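Pliretti Museum of Cloth and Thread
Young Visitors' Guide

Why Does Cloth Wrinkle?

A sheet may be perfectly flat when it is put on a bed in the morning. By the evening it is covered in small hills and valleys. A shirt that was neatly folded comes out of a suitcase with lines across the front. This guide explains what is happening inside the cloth, and how people have tried to keep it smooth.

What is cloth made of?

Most sheets and tablecloths are woven. Weaving means crossing two sets of threads over and under each other. The threads that run the long way are called the warp. The threads that go from side to side are called the weft. Knitted cloth, such as the cloth in a T-shirt, is made of loops instead.

Each thread is made of many thin hairs called fibers, twisted together. Cotton fibers grow around the seeds of the cotton plant. Linen comes from the stem of the flax plant. Wool comes from sheep. Polyester is made in factories, mostly from oil.

Labels on sheets sometimes give a thread count. In the United States, this is the number of threads in one square inch of cloth, counting both directions. A sheet may have a thread count of 200. Some labels say 600, but very fine threads are needed to reach a number like that, and some makers twist several thin strands into one thread and count each strand.

What happens when cloth is bent?

If you could look inside a cotton fiber with a very powerful microscope, you would find long chains of tiny parts called molecules. The chains lie side by side and hold on to each other with weak links.

When the cloth is bent or squashed, some of these links let go. The chains slide a little. Then new links form while the cloth is still bent, and they hold it in its new shape. A wrinkle has been made.

Water and heat make this happen more easily. Water slips between the chains and loosens the links. For this reason, cotton clothes left in a heap after washing dry with deep creases. A sleeping person gives off warmth and moisture and also turns over many times, so bed sheets wrinkle during the night.

Why do some fabrics wrinkle more than others?

Cotton and linen wrinkle easily. Linen fibers are stiff and do not spring back well. Wool fibers are naturally curly, and they act a little like springs. A wool sweater can be rolled up and will usually recover when it is hung up or laid flat.

Polyester takes in very little water, so it stays fairly smooth in everyday use. Many sheets are made of cotton and polyester mixed together. Some cotton cloth is treated at the factory with a finish that adds strong links between the chains. This cloth may be sold as "wrinkle-resistant" or "easy care."

How does an iron work?

An iron uses the same things that made the wrinkle: heat, water and pressure. Heat and steam loosen the links, and the weight of the iron presses the cloth flat. As the cloth cools and dries, the links form again.

Before electric irons, people heated heavy metal irons on a stove. They often kept two, so that one could be heating while the other was in use. The Wukier Room at the museum holds 28 of these irons, along with wooden rollers and boards that were used to press household linen. The whole museum collection has 675 objects.

Irons become hot enough to burn skin. Children should use one only with an adult's help.

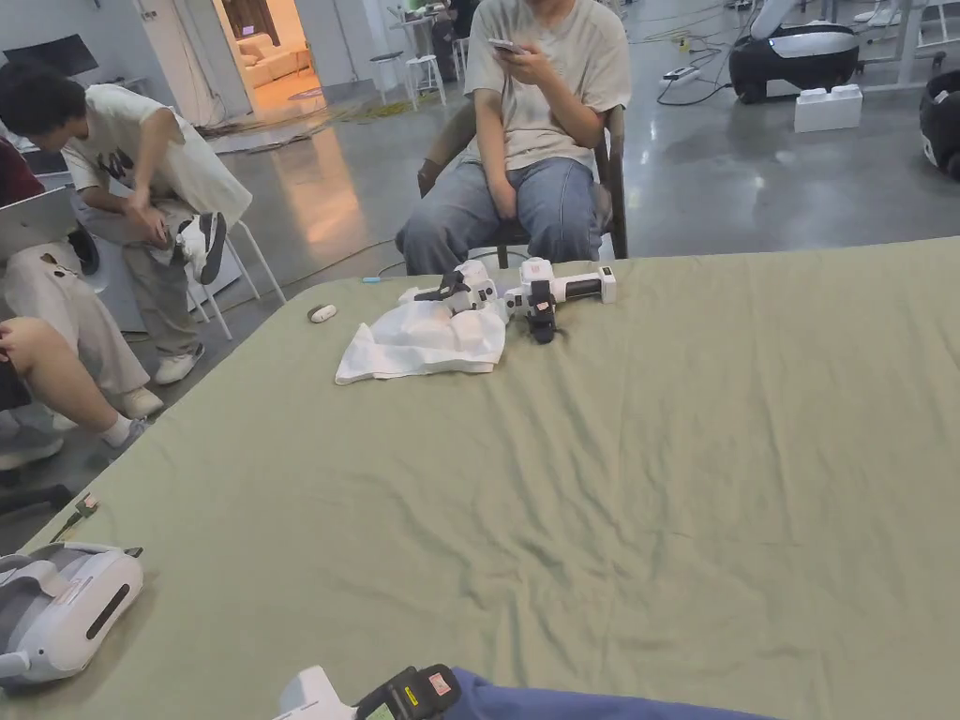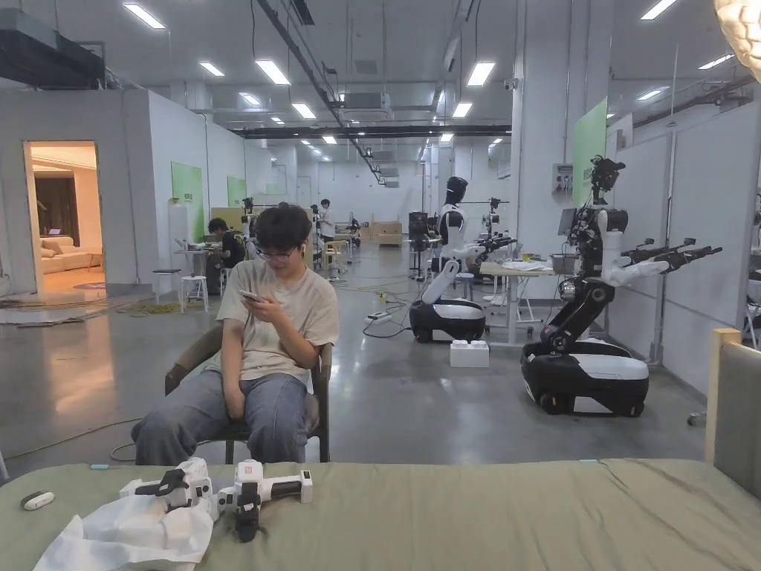 Wrinkled sage-green cloth in both pictures, with a person in jeans seated behind it on a dark wooden chair.

Activities: Ages 7 to 11

Wrinkle Test

You will need:
Three old scraps of different cloth, each the size of your hand
A cup of water
A clock

Read the label, if there is one, and write down what each piece is made of. Crumple the first piece into a ball and squeeze it in your fist for one minute. Open it, lay it on a table and draw the lines you see. Do the same with the other two pieces.

Next, dip each piece in the water and squeeze it out. Crumple it again and leave it in a ball until it is dry. This may take until the next day. Compare the new wrinkles with your first drawings.

Words to know

Crease: a line in cloth made by folding or pressing
Fiber: a very thin hair of material
Warp: the long threads in woven cloth
Weft: the threads that cross the warp

School groups may try the Skestel hand loom in the Vasilakis Workshop during July. Teachers should reserve a place at the front desk.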